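Vor ein paar Wochen lag meine Sporttasche wieder einmal drei Tage im Kofferraum, und als ich sie am Montag aufmachte, musste ich erst einmal das Küchenfenster öffnen. Wer Boxen oder Kickboxen trainiert, kennt das. Ich mache den Sport jetzt seit 12 Jahren, ganz ohne Ehrgeiz und ohne je in einem richtigen Kampf gestanden zu haben (Sparring ist mir aufregend genug!), und in dieser Zeit habe ich so ziemlich alles falsch gemacht, was man mit Handschuhen, Bandagen und Mundschutz falsch machen kann. Einiges davon habe ich mir inzwischen abgewöhnt, und weil mich im Verein immer wieder Neue danach fragen, schreibe ich es jetzt einmal ordentlich auf.

# Boxausrüstung zu Hause pflegen

## Handschuhe trocknen

Handschuhe gehören nach dem Training nicht zurück in die Tasche. Ich weiß, man ist müde, man hat Hunger, und die Tasche steht so schön im Flur. Trotzdem: raus damit, Klettverschluss ganz auf und den Schaft so weit auseinanderziehen, wie es geht. Dann stopfe ich Zeitungspapier hinein, locker geknüllt, bis in die Fingerspitzen. Nach einer Stunde kommt das feuchte Papier raus und frisches hinein, und über Nacht stehen die Handschuhe mit der Öffnung nach oben am gekippten Fenster.

Auf die Heizung lege ich sie nie wieder. Mein erstes Paar, ein rotes von Cliter, an dem ich sehr gehangen habe, ist mir auf dem Heizkörper im Bad so hart geworden, dass das Leder am Daumen gebrochen ist. Auch der Föhn ist keine gute Idee, jedenfalls nicht auf heißer Stufe. Kalt geht er zur Not, wenn man am nächsten Morgen schon wieder in der Halle stehen will.

Gegen den Geruch nehme ich kleine Säckchen aus alten Socken, gefüllt mit Natron und ein paar Löffeln trockenem Reis, oben fest zugeknotet. Die bleiben in den Handschuhen, sobald das Papier draußen ist. Alle paar Wochen fülle ich sie neu. Zedernholzspäne gehen auch und riechen sehr viel schöner, aber die Krümel findet man dann noch lange zwischen den Fingern wieder, wenn das Säckchen nicht dicht ist.

## Leder und Kunstleder außen

Nach jedem Training wische ich mit einem feuchten, gut ausgewrungenen Tuch drüber und trockne gleich nach. Mehr braucht Kunstleder eigentlich nicht. Echtes Leder bekommt bei mir alle zwei Monate ein bisschen farblose Lederpflege, wirklich nur eine Spur auf einem weichen Lappen, und danach wird poliert, bis nichts mehr klebt. Der Sparringspartner dankt es einem, denn wer möchte schon Lederfett im Gesicht haben.

Essig pur würde ich auf Leder nicht verwenden. Innen im Futter darf es mal ein Spritzer stark verdünnter Essig aus der Sprühflasche sein, ein Teil Essig auf vier Teile Wasser, und hinterher muss der Handschuh richtig lange trocknen - lieber einen Tag mehr als einen zu wenig.

## Bandagen waschen, ohne Knoten

Das ist vermutlich der Tipp, für den ich am häufigsten gelobt werde, dabei ist er so einfach: Bandagen kommen in ein Wäschenetz, und vorher schließt man den Klett. Wer das vergisst, holt einen Klumpen aus der Maschine, an dem man den halben Abend sitzt, und an den guten Socken hängt der Klett auch noch. Ich wasche bei 40 Grad, mit wenig Waschmittel und ohne Weichspüler. Mit Weichspüler werden die elastischen Bandagen nach einiger Zeit labberig und sitzen am Handgelenk nicht mehr.

Zum Trocknen hänge ich sie der Länge nach doppelt über die Leine. Sobald sie trocken sind, rolle ich sie auf, und zwar vom Klettende her, damit die Daumenschlaufe außen liegt und man beim nächsten Mal gleich loswickeln kann. Das Aufrollen mache ich abends vor dem Fernseher, am liebsten, wenn irgendwo ein Kampfabend läuft. Da hat man in den Pausen zwischen den Runden wenigstens etwas zu tun!

## Mundschutz

Kalt abspülen, mit einer weichen Zahnbürste und etwas milder Seife putzen, noch einmal abspülen und an der Luft trocknen lassen. Heißes Wasser verformt ihn, das habe ich selbst geschafft, und danach passte er höchstens noch dem Hund. Zahnpasta nehme ich auch nicht mehr, die meisten Sorten machen feine Kratzer. Die Dose braucht unbedingt Löcher und will ebenfalls gewaschen werden, was man gern vergisst.

Einmal in der Woche lege ich ihn in ein Glas mit 200 ml lauwarmem Wasser und einer halben Reinigungstablette für Zahnspangen. Wie lange er darin bleiben soll, steht auf der Packung.

## Der Kleinkram

Ersatzklett, Pflaster, eine kleine Tube Vaseline, Haargummis, Nagelschere, Tape: All das flog bei mir jahrelang lose in der Seitentasche herum, und die Vaseline ging natürlich genau dann auf, wenn das frische Handtuch daneben lag. Inzwischen wohnt alles in einer Blechdose. Leere Keksdosen, Teedosen, Bonbondosen, was sich eben so ansammelt. Wichtig ist nur, dass der Deckel fest schließt und die Dose flach genug ist, um unter die Handschuhe zu passen. 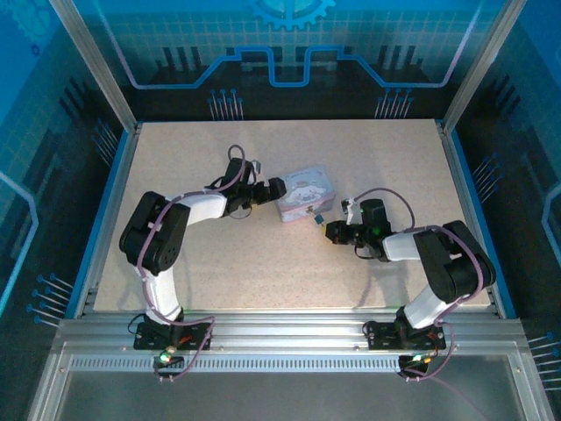 *Kleine Blechdose in Pastell*

In den Deckel klebe ich innen ein Stück Kreppband und schreibe mit Bleistift darauf, was nachgekauft werden muss. Scharfe Blechkanten kann man mit feinem Schleifpapier brechen oder mit einem Streifen Tape überkleben. Und wenn es im Inneren klappert, legt man ein Stück Filz oder einen zugeschnittenen Spüllappen auf den Boden.

## Und die Tasche selbst

Die Tasche wird ausgeschüttelt, innen feucht ausgewischt und offen aufgehängt. Meine ist eine ältere von Bakholm mit Netzeinsatz an der Seite, und seit ich sie über Nacht an den Haken im Keller hänge, statt sie zugezogen in die Ecke zu stellen, ist das Kofferraumproblem ziemlich klein geworden. Im Juni, wenn es draußen warm und trocken ist, bekommt sie einen ganzen Nachmittag auf dem Balkon, zusammen mit den Schienbeinschonern und dem Kopfschutz, alles schön im Halbschatten. Pralle Sonne bleicht die Farben aus und macht Kunstleder auf Dauer spröde.

Ein kleiner Nachtrag zum Springseil: Die billigen aus Kunststoff kringeln sich im Winter furchtbar. Ein paar Minuten in handwarmes Wasser legen, gerade ziehen und dann mit den Griffen nach unten über eine Tür hängen. Am nächsten Tag springt es sich wieder, ohne dass man sich ständig selbst auf die Zehen peitscht.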